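Kamside Opens Second Workshop and Starts Home Stain Service in Rurnthorpe

RURNTHORPE -- Kamside, the family-run company for cleaning of rugs, curtains and upholstered furniture, is pleased to announce the opening of its second workshop, in the former printing building on Fonseca Street. The new workshop will receive its first customers in December, and the existing one in Zurkthorpe will continue with the same hours and the same team.

With the opening, Kamside also starts a home visit service for sofas, armchairs and mattresses. Until now, customers had to bring the cushion covers to the counter, and bigger pieces were collected by van only by special arrangement. From December, a technician will come to the home, test the fabric in a hidden place and do the cleaning on the same visit where the fabric permits it.

"We received many calls from people who have a three-seat lounge on the second floor and no way to bring it down," said Alcides Marinho, founder of Kamside. "For years we had to tell these people that we are sorry. I did not like to say it, and my daughter liked it even less, as she was the one answering the phone."

Last year the Zurkthorpe workshop treated 342 wool rugs, besides curtains and loose covers. A large part of them came from Rurnthorpe and the streets near the harbour, and for these customers the trip took some 2 hours there and back. The company expects that many of them will now prefer the new address.

The Rurnthorpe workshop has a washing floor of 130 square metres, a separate drying room with controlled humidity, and a small counter at the front where customers can leave their pieces. Drying was the first concern in the planning of the building. Wool that dries too slowly takes a sour smell, and the backing of an older rug can shrink or go out of shape. In the new room the rugs will hang from rails at full length, so it is not necessary to fold them.

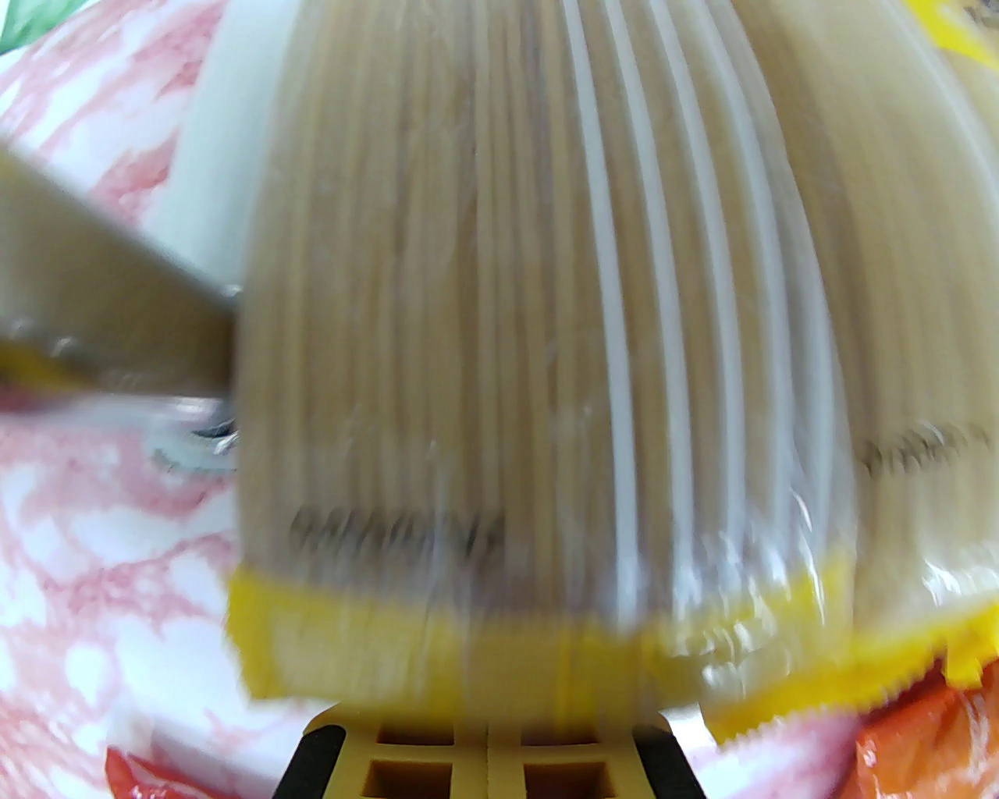
The workshop will be managed by Mirela Honorato, who joined Kamside as an apprentice and later became responsible for the delicate fabrics in Zurkthorpe. She will have with her Gervásio Bastos, in charge of the home visits, and two new technicians who are completing their training at this moment.

"The most frequent mistake we see is rubbing," said Ms. Honorato. "A person spills coffee or red wine, takes the dish cloth and rubs very strongly. The colour goes deeper and the fibre opens. If you press with a clean white cloth, change to a dry part of the cloth, and press again, you already did most of what can be done at home. After this, a little cool water, and patience."

She also asks customers to tell the workshop which products they already tried. Vinegar, baking soda and dish soap are all common in the home, and a small quantity of any of them is rarely a disaster, but soap that stays in the fibre attracts new dirt in a few weeks. Bleach on wool is a different matter -- the damage is permanent, and no workshop can take it back.

To mark the opening, Kamside will offer free fabric testing at the Rurnthorpe counter during the whole month of December. Customers can bring a loose cushion, a cover or a small rug, and a technician will say if the piece can be washed with water, if it needs dry treatment, or if it is better to leave it alone. There is no obligation to order a cleaning. Pieces larger than a hallway runner should be booked in advance by telephone, please.

Prices for washing at the workshop will be the same at both addresses. Home visits are charged by the piece, with a minimum of one armchair or one single mattress, and the travel inside Rurnthorpe is included. For addresses outside the town, the office will give a quote before the visit is confirmed.

About Kamside

Kamside cleans and repairs rugs, curtains and upholstery for homes and small businesses. The company was started by Alcides Marinho in a rented garage in Zurkthorpe and is still owned by his family. Repair of fringes and edges is done by hand by Thaís Godoy and is available at both workshops.

Media contact: Thaís Sampaio, Kamside, Zurkthorpe office. Interviews with Mr. Marinho and Ms. Honorato can be arranged on request, preferably before 3 in the afternoon.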